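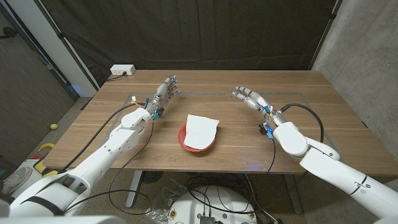 The Mavach disc player has to be connected to the television and updated before you load any films into its library. Set it on a flat, steady surface near the screen. A wooden table like this one, with its horizontal grain, will do. Leave slack in every cable and let it curve in a wide loop, as the black one on the right does, so that nothing pulls on the connector when you move the player.

Wed 19 December
By Banafsheh Mahmoudi

Search the manual Go

Section 5. Connecting the player and building your film library

1. Turn off the television and unplug it from the wall.

2. Connect the HDMI cable to the port marked OUT on the back of the player, then to any free HDMI port on the television.

CAUTION: Do not use the port marked SERVICE. It carries power and can damage the television.

3. Plug in both units. Turn on the television first, then the player.

4. Choose your language and region. The region can be changed five times. After the fifth change it is locked.

5. When asked, install the November update. This takes around 11 minutes. Do not open the tray while the light is blinking.

6. Insert a disc. The player reads the title and adds it to the library list. Press SAVE to keep the entry.

7. If the title comes up blank or wrong, press EDIT and type it in. Silent films often need this. Enter the year as four digits (1926, for example) or the entry will sort to the end of the list.

Note: For a TV series on several discs, save the first disc, then choose ADD TO SET for the others. Otherwise each disc is listed as a separate film.

Note: The library stores titles and notes only — it does not copy the film. You still need the disc to watch it.

8. To set a parental code, go to Settings, then Viewing. The factory code is 2329. Change it before you finish setup.

If the screen stays black after step 3, see Section 6, No Picture.

Nutsugah Home Video, Kimwood office | Manual questions: Nasrin Ansari, Customer Support | © Nutsugah. All rights reserved. | Back to top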